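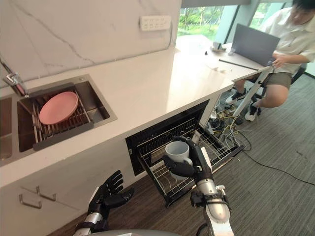

Mugs belong in a drawer

Said it at dinner in September, Dennis Urio laughed at me. Fine. I'll say it again.

A wire rack in a pull-out drawer, under the counter. Mugs go in there. Counter stays clear, and you can sit and work at the far end without a wet plate by your elbow. Plates can lean in the sink, I dont care, two at most.

High cupboards are for tall people. I spent 30 years reaching up over a hot kettle for a cup — why? Habit. My mother did it.

Dennis says drawers collect crumbs. So wipe them. Takes a minute, less then that if the rack lifts out.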